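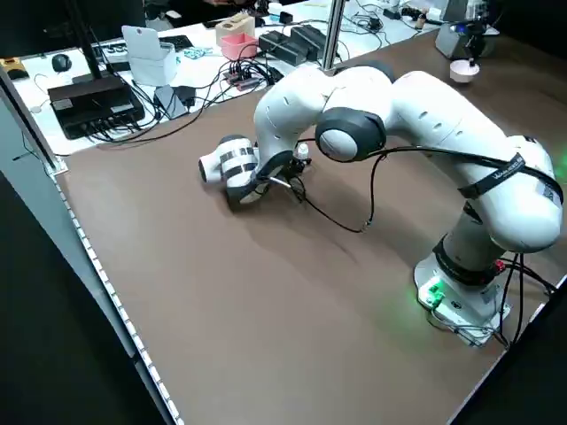 The arm at the brown table, green light on at the base.

Umero teaching group -- minutes
Tuesday, February 4, 2020
Present: Milagros Guzmán (chair), Roxana Rengifo (notes)

1. Demonstrations so far
We have 1,195 hand-guided demonstrations of the cup pickup, and 94 from last week alone! Milagros was delighted with how smooth the newer ones are. Target stays at 2,000.

2. Hand guiding or remote
Roxana tried the Namari remote controls on the same task and recorded 53 runs. Slower to learn, but the wrist turns come out much cleaner -- and your own arm stays out of the way. Agreed to keep hand guiding for the long reaches and use remote for the last few inches.

3. Cable at the wrist
The loop from the wrist lies on the tabletop when the arm is low. Milagros wants it clipped higher before anyone records more low approaches.

4. Actions
Roxana: clip the cable, write up the remote control settings.
Milagros: go through the 53 remote runs and mark the ones worth keeping (she expects most of them).

Next meeting: same room, Roxana to chair.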